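4. Care of the paneled door

4.1 Before the first cleaning

Wait 4 days after the door is installed. During this time do not put tape, paper or a wreath hook on the surface. The Bovora finish needs these days to become fully hard.

1. Close the door and check that the latch holds. A door which moves is difficult to wipe evenly.
2. Remove dust with a dry soft cloth. Begin at the top molding and go down.
3. Wrap the cloth over one finger and follow the groove around each raised panel. Dust stays mostly in the inner corners.
4. Wipe the flat wood in the direction of the grain – up and down on the panels.

Note: On a glossy red-brown door the light of the room reflects on the upper panel. A pale area of this type is not a stain. Look at it from the side before you start to rub.
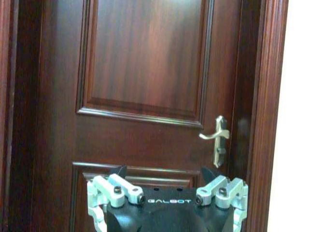

4.2 Lever handle and backplate

1. Clean the lever with a damp cloth, then dry it at once.
2. Hold a piece of card against the wood while you clean the edge of the backplate.
3. If the lever hangs low, do not bend it up by hand. See section 6, part number 1483.

Caution: Never spray cleaner directly on the handle. The liquid can run behind the backplate and lift the finish.

Caution: Do not use steel wool, also not the fine grade. For small scratches use sanding paper 3000 and very light pressure, and ask the Plarnville workshop first.

Text of this section revised by Jyoti Maurya, 18 March 2021.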